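Skip to newsletter sign-up. We use cookies to remember your preferences and to count visits. Accept all / Manage settings

August 2025
By Ayman Hamdy

Where the pumps went: notes from the Dramham asset check

Readers with long memories will recall that in June we promised a short update on the medical equipment check at Dramham. The update is now long, and so was the check.

The idea was simple enough when it was a slide. Every portable device on the Dramham site would be found, scanned, matched to its record in Pellovero and given a new label that survives being wiped down. Pellovero is the equipment database we moved to last year, and it holds everything the old one held, including the mistakes. On the day we started it listed 2145 portable devices. We had a trolley, two scanners, a roll of labels the size of a wedding cake and a floor plan on which the Radwan Wing was still called Outpatients B.

After the first sweep 312 devices hadn't been seen. I'd like to say this caused alarm, but anyone who has worked in clinical engineering for more than a fortnight will know it as a fairly respectable result. Devices follow patients. A pump goes up to theatre with one, comes back to a different ward with another, and spends the next month in a cupboard that belongs to neither. The database, meanwhile, carries on believing it is in Bay 4.

So we did a second sweep, at different hours and with the lift keys. It brought the total down to 47. Most of what we picked up was where you'd guess: bed stores, the discharge lounge, the bottom shelf of the linen room. Three syringe drivers were in a box marked "Christmas". One set of patient scales had been in our own workshop throughout, under a coat. The coat was mine and I have apologised to the scales.

The labels deserve a paragraph, as they took up more of my life than the devices did. The old ones were paper under a film, and after enough disinfectant they turned into a sort of pale memory of a barcode. The new ones come from Clarnov and are printed on polyester. They stick extremely well. They stick to the device, the glove, the scanner and, for one whole afternoon, the underside of the trolley, where number 0881 remained officially on the move around the building until tea. If you're planning the same job, buy the dispenser. We decided we could manage without the dispenser.

We also learned that a label has to go somewhere sensible. The written instruction said "on a flat, visible surface", and on an infusion pump the flattest and most visible surface is the one the nurse needs to read. A few early ones had to be peeled off again with great patience and a hairdryer. They now go on the left side, above the pole clamp, and there's a drawing of this taped to the workshop door in case I'm hit by a bus.

Some of the more useful findings had very little to do with counting. Several wards were quietly keeping one or two extra pumps back, having once asked for a pump at night and waited longer than they cared to. It's hard to tell them off for this. The equipment library closes at six, and illness has been slow to adopt the same hours. Every pump held back is one fewer on the library shelf, the next ward waits a little longer, and then that ward starts a collection too. We have seen the inside of a good many cupboards and every one of them made perfect sense to its owner.

Three changes are coming in as a result. The library will have a small after-hours store on the ground floor of the Radwan Wing, opened with a staff badge, stocked with pumps, drivers and a couple of monitors. Returns can be left there at any hour too, clean please, and with the lead. I can't stress the lead enough. We have a drawer of leads, and a shelf of devices, and the two have never been introduced.

Second, the service date will be printed on the label in ordinary figures. The old code made sense to the technician who invented it, who retired and took it with him. If the date has passed, ring us and put the device to one side. Please don't put a sticky note over the date, which is a solution we met twice on the same corridor.

Third, we're dropping the annual sweep. Each area will get a short visit every couple of months, and anything not scanned between visits will come up on a list. The list will come to me. I'm told it sorts by column.

About those last devices. They stay on the record as "not located", and they won't be written off until the second of the new visits is done. Some will have gone out with patients to community teams, who have kindly agreed to check their own cupboards. A few are old enough to have been scrapped under the previous database, which was relaxed on the subject of paperwork. One is a nebuliser last serviced so long ago that its record lists a fax number.

Thanks are due to the night staff on every floor, who let us look behind things, and to the porters, who knew where a startling amount of it was and had been waiting for somebody to ask. Their lift-side knowledge has now been typed up. It fills four pages and has already been more use than the floor plan.

For the next issue I've been asked to write something on battery replacement. I've been asked to keep it light. Anyone with an amusing battery should get in touch through the workshop, where the phone has moved to the other bench and the extension is the same.
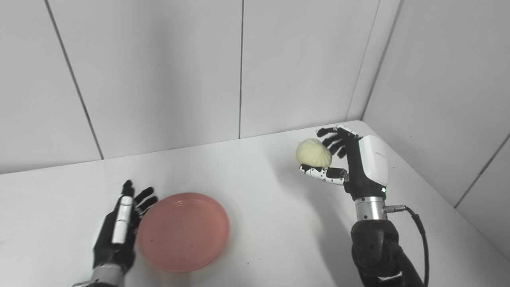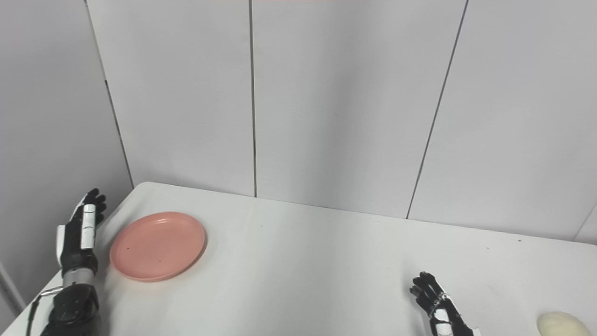

What should I do if I find a device that still has the old paper label?

Keep using it if the service date is current and it's working normally, then tell the equipment library which ward it's on. We'll come and relabel it on the next round. If you can't read the date, or can't make sense of it, take the device out of use and ring the workshop.

You are receiving this newsletter because you signed up for clinical engineering updates. Unsubscribe or change how often you hear from us at any time.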